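The basket that finally got me to clear my counter

If you were at the last swap table in March, you heard me complain about my kitchen counter. Mail, keys, a sad onion, three kinds of tape. Vasanthi Iyengar got tired of listening and told me to get one good basket and put everything that lives on the counter into it, and if it doesn't fit, it doesn't live there. Bossy, but I went and did it!

I picked mine up at Jirwood for 40 dollars (more than I meant to spend, I'd been eyeing a cheaper one from Dekmont). I wanted a dark one because crumbs and coffee drips don't bother me so much when I can't see them, and I wanted a proper thick rim, the braided kind, so there's something to grab when I haul it off to the dining table. The weave lets air through too, and that matters for fruit. My old ceramic bowl turned the bottom peach to mush every single time.
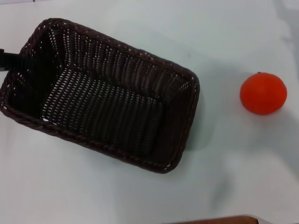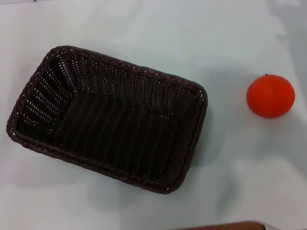 Dark weave, braided rim, and room for a week of fruit.

So far the rule is fruit only, no mail. Bouchra Metwally lines hers with a folded dish towel and says it saves her from picking onion skins out of the gaps, so I'll be stealing that idea. For cleaning, I take mine outside, flip it over and give it a few good smacks, then go over the weave with a soft brush (an old toothbrush is perfect for the corners). I haven't tried soaking it and I don't plan to.

If you've got a basket you love, or one you regret, bring it along to the next swap table. I still need something for the mail, and Vasanthi has already said it can't be another drawer.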